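Simulation Gallery: Wrist-View Rendering for the Hustia Control Stack

The Hustia software group develops control, perception and planning tools for two-finger manipulators. This gallery accompanies the current release of the group's simulation environment and is intended for laboratories, integrators and instructors who are considering the software for their own work. 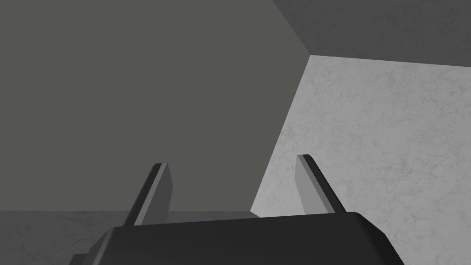 Development of the environment began under the project name Telto, as a test harness for a single planner. It has since become the main workplace for all three of the group's software teams. Perception, planning and control are now tested against the same world description, and a change made by one team is run against the other two before it is accepted into the shared branch.

The notes that follow are arranged by subject. Each is kept brief; full reference pages are supplied with the release.

Wrist-view rendering
The gripper body and the two fingers are rendered as part of every wrist view. A perception model trained without them tends to treat the fingers as obstacles when it is moved to hardware, and the planner then refuses approaches that are perfectly safe. The gripper in the view above is rendered with nothing between its fingers, and the olive-gray area behind it carries no pattern at all.

Surface textures
Plain and mottled surfaces may be combined in one view, as they are here: light gray on the right, darker gray at the upper right and lower left. Texture sets are drawn from the Siser library, which is maintained separately and carries its own version number. Users who replace a texture set should rebuild the cache before starting a batch. The software does not do this automatically.

Lighting and shading
The two inner finger faces differ clearly in tone, the right one being the brighter. Segmentation models must assign both to the same part. The labeling tool therefore takes part identity from the geometry and ignores color altogether.

Self-masking
Each rendered view is stored with a mask that marks the pixels belonging to the gripper. The mask is passed to the depth filter, which removes those pixels before the collision map is built. Laboratories that use their own filter may read the mask directly from the recording; the format is described in the reference pages under Troncoso, the name of the recording tool.

Motion planning
The planner works in two stages. A coarse path is found first, using simplified shapes for the arm and gripper, and is then refined against the full geometry. The standard planning test consists of 2,000 start and goal pairs. In the current release, the coarse stage alone was sufficient for 1,573 of them, and the remainder were passed to the second stage. The list of pairs is fixed, so results from one release may be compared with the next.

Finger control
Finger opening is commanded by position, with a limit on force. The earlier velocity mode remains available for existing programs but is no longer developed, and it will be withdrawn in December. Programs that still call it will produce a warning in the log. Maintainers of course materials are asked to check their exercises – several of the older ones set the velocity mode in a shared header file, where it is easily overlooked.

Camera calibration
The simulated wrist camera accepts the same calibration file as its physical counterpart. An offset may be added to the file on purpose, in order to study how a grasp program behaves when the camera mount has shifted. The offset should be recorded in the run notes. Runs submitted to the group without this entry are returned to the sender.

Recording and replay
Troncoso stores rendered views, joint positions and planner decisions on one clock. A run may be stopped at any point in replay and restarted from that state with different settings. Most faults reported to the group are now investigated in this way, and reporters are requested to attach the recording in place of a written account wherever possible.

Regression tests
The full test suite contains 686 cases and is run each night. Cases that fail are assigned to the team whose change was merged last, and are reassigned only by agreement between the team leads. A shorter suite is supplied for outside users and can be completed on an ordinary workstation.

Known limits
Soft objects are not supported. Reflections on polished surfaces are simplified, and depth readings taken from such surfaces in simulation should not be used to tune a physical sensor. Cable routing along the arm is left out of the collision model – users with external cabling should add a margin in the planner settings.

Use of this gallery
The view on this page may be reproduced in teaching materials and reports, provided that the Hustia software group is credited. Requests for higher-resolution versions, or for the scene file, should be addressed to Nipon Nakpan, who is responsible for the simulation environment. Please include the name of your institution and the release you are using.

Page last reviewed Sat 9 May.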